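3.2 What the visitor records can and cannot show

The claim most often repeated about the Ullent display is that it changed how people looked at the drawings. The original catalog says so, two later reviews say so, and the Fellham edition of the show was planned on the strength of it. We went to the records expecting to find at least a thin base for the claim. What we found was a stack of comment cards, a floor plan that had been corrected in two hands, and a set of attendance sheets that do not agree with each other.

The attendance sheets first. The front desk at Ullent logged 1,025 visits over the run. The gallery's own door count for the same weeks gives 708. Meijer, who put the first display together, treats the larger number as the audience for the drawings, but the front desk also admitted people to the reading room and to the evening talks, and no separate ticket was kept for those. A person who came in May to hear a lecture on housing and went home again is in the larger number. We use 708 in what follows, with little confidence in it.

The comment cards number 401. Azimi (working from scans) sorted them by whether the writer mentioned the arrangement of the room at all, and found 11 that did. Of these, four complain about the lighting. One asks for more chairs. The remaining six say something about the drawings being hung low, or about the long table in the center, and three of those six are favorable. It is hard to see how a general statement about visitors' attention was ever drawn from three cards.

Defenders of the display have answered that people do not write about arrangement even when it affects them. This may be true. It is also the sort of answer that would protect any claim whatever, and Makori's essay on the Govuser model room, which leans on it heavily, never says what kind of card would have counted against him.

The second kind of evidence is the handling table. At Ullent, a plain table was placed between the two rows of drawings so that joints and small building parts could be picked up and turned over. The Dekker reconstruction, made for Fellham, kept the idea but changed the table, the height and most of the objects. Reviewers nonetheless wrote about the two tables as if they were the same one. The point matters because the argument for the display rests on a sense of scale: a part held at arm's length, with the drawing of the whole building behind it. Once the table surface is bare and pale and the wall is farther away, the background does very different work, and objects tend to look bigger than they are.
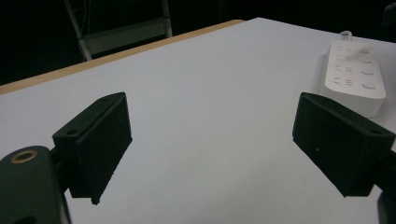
Figure 4. Two facing black blocks above a white tabletop, with open surface between them.

We asked Postma, who hung the Fellham edition, whether the change in distance had been deliberate. Her reply was that the room had a column where the Ullent table would have stood, and that the table went where there was space for it. She added that she read the reviews with some surprise. The move has since been described in print as a "critical widening" of the original layout — a phrase that appears nowhere in the planning notes and that Postma does not use herself.

None of this makes the Fellham edition a poor exhibition. Several of the drawings had not been shown before, the wall texts were short and clear, and the section on unbuilt schools corrected two dates that had been wrong in the literature for years. Our quarrel is with the step from a pleasant room to a theory of the room. Timmermans takes that step in a single paragraph, moving from his own visit ("one stoops, one slows down") to what "the visitor" does, and later writers quote the second half without the first.

There is also the matter of the floor plan. The version printed in the catalog shows the drawings in order of date. The corrected plan in the Ullent files shows them grouped by building type, with the housing schemes nearest the entrance. We do not know which was built. Installation views would settle the matter, but the few that survive were taken from the far corner and show mostly ceiling. Meijer remembers the order by date. A loan form signed on the last afternoon of installation lists the sheets by type, though a loan form may follow the order of the crates and tell us nothing about the walls.

Until the plan is settled, any reading of the sequence should be treated as a reading of the catalog. Makori's argument that the visitor met the housing schemes "last, and as an answer" depends entirely on the printed version. If the corrected plan was followed, they came first. Section 3.3 takes up the captions, where the record is better.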